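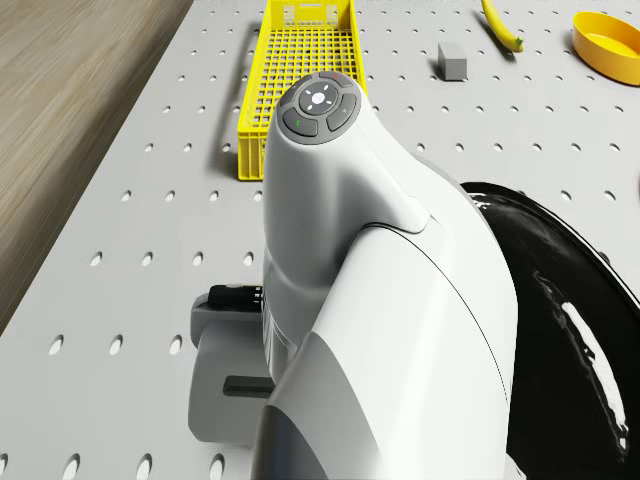

Figure 6. Close view over the arm. On the table: yellow basket, grey block, banana and yellow bowl.

6. Recording demonstrations in the Lund scene

This section explains how to record demonstrations with Celis when the simulated table is already loaded. If you have not loaded it yet, please go back to section 5 and do first the calibration of the hand controller. Recordings made with an uncalibrated controller can be opened later but they cannot be corrected.

One demonstration is called an episode. An episode contains one task, done from start to finish by one operator. For a first training with Purneta we recommend 400 episodes of the same task. It is possible to train with less, but the arm will then learn mostly the object positions and not the movement.

6.1 Before you record

1. Open Celis and choose Scene > Lund > Table.
2. Wait until the status bar shows Physics ready. Objects can still slide a little before this message, and this sliding would be saved in the episode.
3. Open both views, Close and Room. The Close view is for the operator. The Room view is for checking that nothing has fallen from the table.
4. In the Task field, write the instruction as a short sentence, for example "put the banana in the bowl". Use the same words for all episodes of this task, including small letters and capital letters.
5. Enter your operator code. Do not share one code between two persons.

Note: The instruction is given to the learning system exactly as you write it. A spelling mistake is learned too.

6.2 Arranging the objects

Press Shuffle to give the objects new positions. Celis keeps them apart from each other by a minimum distance, which you can change in Settings > Placement. Objects that do not belong to the task should stay on the table. They teach the arm to choose the right object when there are several, and we had bad results in the past with a table that was too clean.

When you have two objects of similar shape but different colour, name the colour in the instruction. "Put the banana in the crate" is not sufficient if there are two crates. 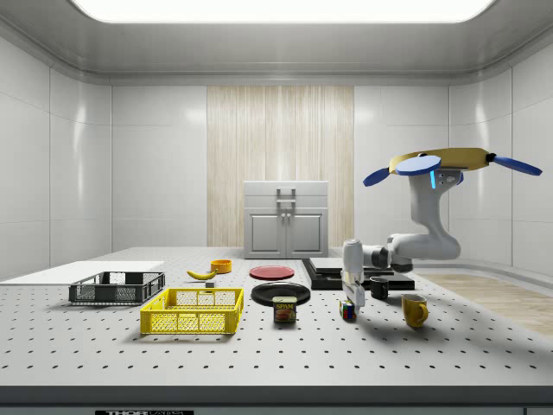
The same rule is valid for plates and mugs. "Move the mug" will be accepted by Celis without any warning, and then you will have episodes where one operator moves the black mug and another operator moves the yellow one. Such episodes must be relabelled by hand in Bulero, and it takes a long time.

Do not place an object by mouse after Shuffle, except to take it out from a position where the gripper cannot reach. If you do this, tick the box Manual placement so the episode can be found later.

6.3 Recording an episode

1. Bring the arm to the home position with the Home key.
2. Hold the controller in a comfortable way and press Record. You hear one short tone.
3. Move above the object, then go down slowly. Small corrections are fine and even useful.
4. Close the gripper. Wait a moment before lifting.
5. Carry the object to its destination, open the gripper and go up until the fingers are free.
6. Press Record again to stop. You hear two short tones.
7. Choose Success or Failure. If you are not sure, choose Failure.

An episode may have at most 1000 steps. When this limit is reached Celis stops by itself and marks the episode as Failure, even if the object is already in the right place. A normal pick and place should finish well before.

CAUTION: Do not press Shuffle while the recording is on. The objects will jump, and the learning system has no way to know that it was not the arm who moved them.

CAUTION: If the gripper passes through the surface of the table, stop and delete the episode. Do not mark it as Failure. Failure is reserved for correct physics with a wrong result.

6.4 Checking your work

After each group of 54 episodes, make a pause and open the Review tab. Play 4 episodes chosen by the program at double speed and look at the following:

- the instruction agrees with the object that is moved
- the arm starts from home position
- there is no long waiting time at the beginning or at the end
- the Room view and the Close view show the same moment

If one of them is wrong, review the complete group before you continue. Waiting time at the beginning can be cut with Trim. Waiting time in the middle should be left as it is.

6.5 Sending to Bulero

Choose File > Export > Bulero and select the groups you have reviewed. Failures are exported in a separate folder. Please do not delete them, they are used for the scoring model described in section 8.

Note: The export does not remove the local copy. Keep it until Bulero shows the status Accepted for the complete group.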